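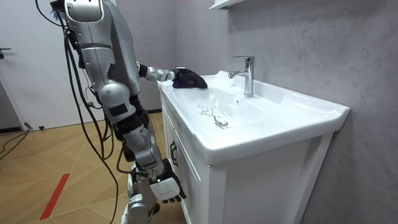
The Saturday Sink

We finally have a bathroom item in the newsletter, and I'm so glad, because half the notes you sent in after the kitchen issue asked for one! The question that came up most was how to keep a white sink looking white without giving up your whole morning to it. I've been living with one of those wide, all-in-one basins since we redid the upstairs at Tymoshchuk Street, and I have opinions (plenty of them).

My first piece of advice is to go in with a dry cloth before you go anywhere near the tap. Hair, lint and the little crumbs of dried toothpaste lift right off a dry surface, and once they're wet they just smear around and follow you. Then a squirt of dish soap, warm water and a soft cloth, starting at the rim and working down into the bowl. Rinse, and buff with a second cloth. Start to finish, I'm done in 5 minutes, and that includes looking for the second cloth.

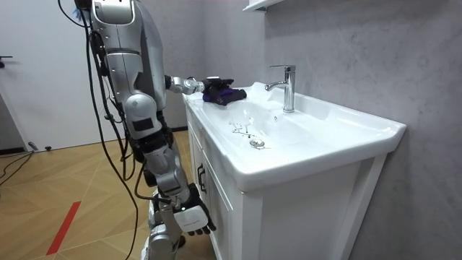
The back ledge is where I used to cheat. It's flat, it sits up against the wall, and everything you own ends up living there, so the soap rings build up underneath and you don't see them until company is coming. Move all of it off, every time. A dark cloth bunched up beside the faucet, the way it is on that back corner, gets into the spot far better than a folded one, and I love a dark cloth on white ceramic for another reason too: lint and soap residue show up on it right away and you know when to flip to a clean side. Verna Schumacher wrote in to say she has used the same navy dish towels on her bathroom since 2007 and they're still going. Verna, I believe you, and I want to know where you bought them!

Don't forget the faucet while you're back there. Wipe around the base, then run a dry corner over the chrome. It takes seconds and the whole room looks brighter. 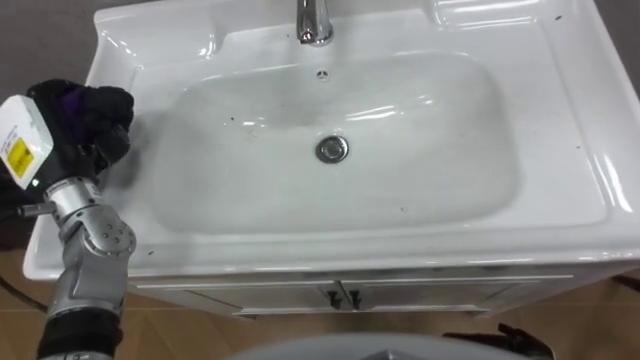

READER TIPS

Vitalii Polishchuk cleans his overflow opening with an old baby bottle brush and a little white vinegar, then flushes it with a cup of warm water. I tried it last week and was thrilled (and slightly horrified) by what came out. He also pulls the stopper once a month and soaks it in a jar while he does the mirror.

Several of you asked about the front lip, where drips run over and dry on the cabinet doors. One swipe underneath with a damp cloth, then a dry one, and do the handles as you pass.

Next month is grout, so please send me your best tricks by the end of February!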